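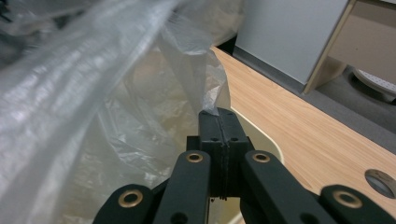
A parallel gripper closed on a fold of translucent plastic sheeting beside a desk.

Zidel is a software package for planning and controlling grasps on thin, flexible materials such as film, bags and cloth. It was first written at the Ladton workshop as a set of scripts for the Esik arm controller, and was later split off so that it could run with other hardware.

Overview

Most grasp planners look for a solid shape and place the fingers on opposite sides of it. Clear film gives them little to work with. Depth cameras often see through it, and bright reflections move when the camera moves. Zidel instead searches the colour picture for ridges, the raised lines where a sheet folds over on itself, and scores each one by height, width and free space on both sides.

Operation

The program runs in 4 stages: ridge search, scoring, approach and close. During the approach the camera picture is checked 30 times a second, and the target is dropped if the ridge moves too far from its predicted place. In the closing stage the fingers are driven together until the motor current levels off. A thin fold adds almost nothing to the finger gap — the width reading alone cannot confirm a hold — so a small image model compares views from before and after closing.

Training data

The ridge model was trained on the Doolan set, which holds 3058 labelled grasps recorded in 105 sessions. Failed grasps are kept in the set and carry their own label.

Limitations

Zidel handles one gripper at a time. Sheets lying flat without any fold are reported as having no target, and stacked layers are treated as a single sheet.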